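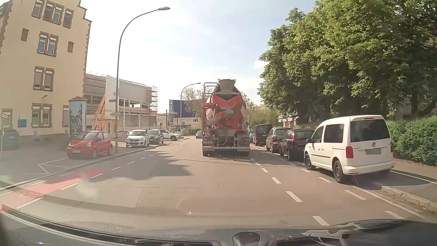 1. Budget week at Ludorcombe – what goes into a driver-assist retrofit

Madhu Bhatt
April 2, 2024

I plan equipment for Ludorcombe. We run delivery cars in town and we're getting ready to buy automated driving kits for part of the fleet. People asked me to post how the budget comes together, so I'm putting it in a thread.

2. Streets like this one are most of our route miles. Two-way traffic, parked vehicles along the curb, a red bike lane on one side, a concrete mixer ahead. No highway at all. If you're pricing kits, start from your own streets. The highway package was the cheapest quote we got and we took it off the list the same day.

3. Fleet size first. We have 194 cars. We are not equipping 194 cars. The first order is for 9, and they all work out of the Winwood depot. One depot means one set of calibration targets and one place to keep spares.

4. We asked three suppliers for quotes. Two came back complete. The third left out the mounting hardware and the wiring harness, and when we added them it was no longer the low bid. Ask for every bracket and cable on its own line.

5. The forward sensors have to deal with trucks. The back of a mixer is an awkward shape: a hopper up top, a round drum, a chute folded across, a ladder up the side. A box van is one flat panel. We asked each supplier for test results behind odd-shaped trucks. Borbély sent theirs with the quote. Plakeo said July.

6. Side coverage is where the money went. When you drive past a row of parked cars and vans you care about doors, mirrors and anyone stepping out between two bumpers. The base kit looks mostly forward. The side units are an add-on, priced per corner. We put four corners on every car.

7. Somebody in the last meeting asked if we could buy two corners now and two next year. We could. It means pulling the trim twice and calibrating twice, and the shop charges for both. Ravindra Semwal runs the shop and his number for the second visit was close to the price of the parts. We're doing all four at once.

8. Don't forget the windshield. A camera behind the glass needs the right glass. Some of our older cars have replacement windshields with a tint band in the wrong place. Those get new glass before the kit goes in. That's a separate line in the budget, under body work, and it's easy to miss when only the electronics people write the request.

9. Hood reflections too. On a bright day a dark, glossy hood throws a lot of light back up. Ravindra wants a matte wrap on the first cars. It's cheap next to everything else so I put it in – if it makes no difference we'll drop it from the second order.

10. Storage. Each car records while it drives and the drives get swapped at the depot. I budgeted two per car plus a shelf of spares. The supplier's own drives cost more than I liked, but the warranty is tied to them.

11. Shop hours. We planned 100 hours for the first order, including calibration. Ravindra thinks that's tight. I left it alone and put the difference in contingency, where he can draw on it without a new form.

12. Maps are a subscription. They're billed per car per month, and the bill starts when the kit is activated. Don't activate on delivery day. Activate when the car leaves the shop. I made that mistake on a smaller project and paid for two months of maps for cars with no seats in them.

13. Construction is the other map question. Scaffolding goes up, a lane gets narrower, trucks stop where they didn't before. Ask how often the town maps get updated and get the answer in the contract. One supplier told us "regularly." I sent it back.

14. Driver training is in there. Two sessions per driver, paid time. These kits assist, they don't replace anyone, and the drivers need to know which warnings mean brake and which mean look. It's a small line and the first one people try to cut. I've kept it.

15. The purchase request has a number now, 797, if you're at Ludorcombe and want to look it up. Comments go in the file, please, not in my messages.

16. A few people asked about leasing. We looked. Leasing made sense for the sensors and made no sense for the computers, and no supplier would split them. So it's a purchase.

17. Still open: who pays when a side unit gets clipped in a parking space. Insurance wants it listed as a vehicle part. The supplier calls it an accessory. Ravindra and I have a call with both of them and I'll post what they decide.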